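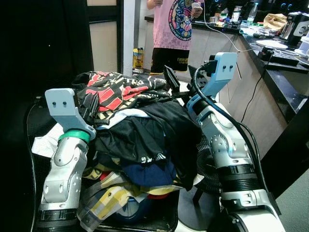 Kekcombe Residents' Forum
Household and Shared Facilities > Laundry and Storage

Topic: Clothing left on chairs in the shared kitchens

Posted by M_Ishida_Housing
Dear residents,

I write further to the June inspection of the shared kitchens. It was noted that clothing is being placed on chairs beside the worktops and allowed to accumulate there. The pile recorded at the head of this notice includes a large black shirt, a navy garment, a checked garment and several smaller pieces, all on one dark chair within a short distance of the counter.

Residents are reminded that paragraph 4 of the House Guidance asks that kitchen seating be kept available for sitting. Clothing awaiting sorting should be kept in bedrooms or in the laundry room on the lower floor. Comments on the present arrangements are invited in this thread and will be considered before the guidance is reissued.

Minoru Ishida
Housing Services

Posted by granite_and_toast
Thank you for the notice. I support it. A kitchen is a place for the preparation of food, and I do not believe that clothing, whether laundered or otherwise, should be stored beside a surface on which plates are set down. I would ask that the guidance be made firmer on this point and that a time limit be stated.

Posted by Flat46
I must respectfully disagree with the previous contributor. The laundry room has one folding table, and it is generally occupied from six in the evening. Residents bring their clothing upstairs and sort it where there is light and a worktop at a convenient height. If the kitchen chair is to be withdrawn from use, an alternative ought to be provided first.

Posted by granite_and_toast
The bedrooms have beds. A bed is a perfectly adequate surface for folding.

Posted by Flat46
It is adequate for those whose bed is not also their desk.

Posted by e.marlow
May I return the discussion to the practical question. In my own household of four we had the same difficulty, and the following procedure has served us well for two years.

Clothing is taken from the pile one piece at a time and sorted by owner before anything is folded. Dark garments with printed lettering are turned inside out at this stage, as the print is apt to stick to itself when a heavy pile is left to sit. Large shirts are folded first and form the base of each stack. Checked and knitted items follow. Small items are put into a bowl or box as they appear and are dealt with at the end, for otherwise they find their way to the bottom again.

A full chair takes us less than half an hour.

Posted by Flat46
That is most helpful. I would query only the sorting by owner. In a shared flat one does not always know who owns a plain black T-shirt, and we have had words on the subject.

Posted by e.marlow
We use a short stitch of coloured thread inside the collar, one colour to each person. Laundry pens fade.

Posted by third_floor_rep
Speaking for the third floor, I can report that we obtained two folding stands from Skuvora last winter. They hold a full load each and close flat behind the door. The product name is Andska. One of the hinges has become stiff, but they remain in daily use and our chairs are now clear.

Posted by granite_and_toast
Were these paid for from the floor allowance? I understood that the allowance for the year was 300 pounds and that it was intended for kitchen equipment.

Posted by third_floor_rep
They were. The purchase was recorded in the floor book, which is open to any resident who wishes to consult it.

Posted by granite_and_toast
I remain of the view that a clothes stand is not kitchen equipment — but I shall raise that separately.

Posted by Van Wijk
I should like to add a word about the worktops themselves. Dark speckled granite does not show crumbs or splashes readily, and a garment laid upon it may pick up grease that was not noticed. Whatever is decided about chairs, I would ask residents to wipe the counter before folding on it and to move plates, bottles and paper bags to one end.

Posted by Flat46
Agreed, and I am content for that to be written into the guidance.

Posted by M_Ishida_Housing
I am grateful to all contributors. The following will be put forward for the revised guidance: that clothing may be sorted in the shared kitchens but is not to be left there overnight; that counters are to be wiped before and after use; and that each floor may apply for one folding stand, subject to a total of 800 pounds across the building. The question of the floor allowance will be answered in a separate topic.

Residents are asked to collect any clothing at present on kitchen chairs.

Posted by Flat46
May the second table for the laundry room also be considered?

Posted by M_Ishida_Housing
It has been added to the list for the next meeting.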